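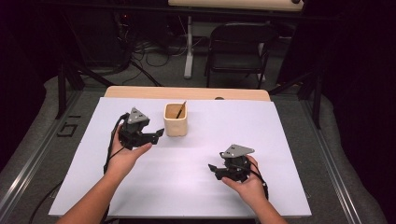 Pladham Community Arts Room
Minutes of the users' meeting held Friday, June 18, 2021

Present: Kamrul Cassim (chair), Rainer Böttcher (minutes), four table holders
Apologies: Guerreiro Ceramics

Meeting opened at 10 am.

1. Previous minutes
Accepted with one correction. The paint cupboard key is held at the front desk, not in the kitchen drawer.

2. Work tables and boards
Rainer reported on the white boards used to cover the wooden tables. The boards stay on the tables at all times, including for dry work. Anyone needing bare wood for clamping is to lift the board off with a second person and stand it against the wall on its long side.
The boards do not reach the back of the tables and the strip of wood left over is picking up marks. Kamrul asked whether larger boards could be bought. Rainer had a price from Vesumik of $220 a board, delivered. The meeting thought this too much. Agreed to leave the boards as they are and oil the exposed strip in July.
Boards are to be wiped with plain water and a soft cloth. The spray cleaner from Trirnex leaves a film and ink will not sit on it. Remaining bottles to go to the kitchen.

3. Cups and brushes
Long discussion. Small ceramic cups are going missing from the shelf and coming back with dried colour in the bottom. Agreed as follows:
One cup to a table, kept toward the back of the board where sleeves won't catch it.
Brushes and sticks may stand in the cup during a session but are to be rinsed and laid flat on the rack at the end. Brushes left standing in water overnight are losing their shape.
Cups are not for tea. Mugs are in the kitchen.
Guerreiro Ceramics had offered by email to make a second set of cups at cost. Kamrul to reply and ask for a square shape so they stack with the current ones. Decision held over until a price is known.

4. Clearing tables
A member complained that the Thursday evening group leaves work out to dry and the morning users can't start. The drying rack has room for 10 sheets. Agreed that work goes on the rack or goes home. Anything left on a board may be moved by the next user – with clean hands, please.

5. Money
Balance in the room account is $1,521. The only bill outstanding is for lamp tubes. Kamrul to pay it.

6. Other business
The tap in the corner sink drips. Rainer has reported it twice and will ring this time.
Request for a second stool at the window table. No objection – there is a spare in the hallway.

Actions
Kamrul: write to Guerreiro, pay lamp bill
Rainer: tap, oil for tables, new label for cup shelf

Next meeting in July, date to be put on the door.

Closed 10:50 am.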